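Rellum oval platters, set of two
Reviewed by Peiyu Jiang

I've had these since November and I'm still a little giddy about them! I wanted big, plain white plates that could take a whole roast chicken or a heap of noodles and then go straight in the dishwasher, and that's what I got. No pattern, no fancy edge, just a lot of smooth white (my sister says they look like restaurant plates, and I'm taking it as a compliment).

The size worried me. My old platter had to be washed by hand after every single dinner, and I got so tired of it that it mostly lived in the cupboard. I use the Rellum ones about 5 nights a week.

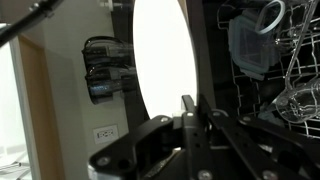
Can they go in the oven?

Up to 200 degrees Fahrenheit, according to the leaflet, so warming them is fine but baking on them isn't.

My one gripe is the weight. Loaded with potatoes, a platter takes two hands and a clear path to the table. I also wish they sold them singly, as the set was $56 and a friend of mine only wanted one. Still, no chips so far, and tomato sauce rinses right off. I've already got my eye on the soup bowls.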